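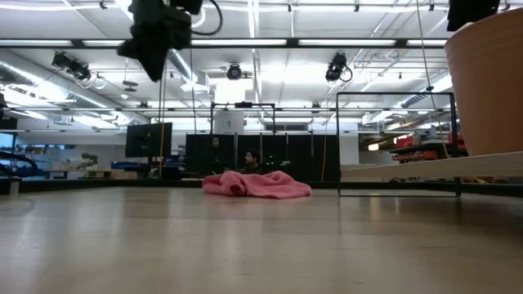
3.2 Why folds matter to the way we remember color

Color memory has been studied for a long time with flat, evenly lit chips, and we owe that work a great deal. But people rarely meet a color that way outside the lab! A scarf on a chair or a towel on a counter offers many versions of its color at once, and we wanted to know which of them people carry away. A crumpled pink cloth on a light wooden table shows the problem nicely: one hollow between the folds goes all the way to dark red, and the wood in front picks up a faint pink of its own. Ask someone later what color the cloth was and they will say "pink" without a pause. Our question is which pink.

Participants were recruited in Selutby and Citville and completed 16 trials each. On every trial they looked at a piece of fabric for up to 2 seconds, waited through a short number task, and then picked the closest match from a digital palette of 4000 colors. After removing trials in which the palette was closed early, we had 2749 matches to work with. The fabrics were dyed for us by the Drastska workshop, whose patience with our requests for "the same red, only a little less so" was remarkable. 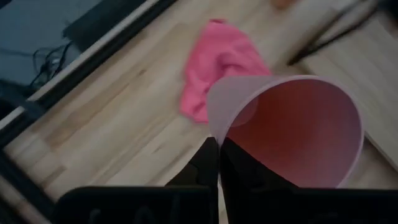 Figure 4. Pink cloth on pale wood, partly hidden by the rim of a translucent cup. The inside of the cup appears reddish-pink.

The pattern in the matches delighted us. People did not average over the surface. They chose a color close to the brightest broad area of the cloth, and then pushed it a little further toward full strength, so that the remembered fabric was more vivid than any large part of the real one. Shadows in the folds hardly pulled the matches at all. This agrees with the idea, set out by Agathe Lemaire in her comments on our pilot study, that viewers treat shading as news about shape and set it aside before color is stored.
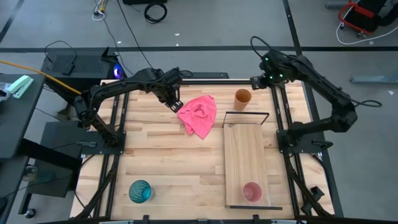 The push toward stronger color was largest for reds and pinks and smallest for grays, where it nearly vanished. We had expected blues to behave like reds, and they fell in between. A second session in March, run with the Jabłońska fabric set, gave the same ordering, although the gap between blues and grays was narrower. Whether this reflects the dyes or the weave we cannot yet say, and Section 3.3 takes up the weave first.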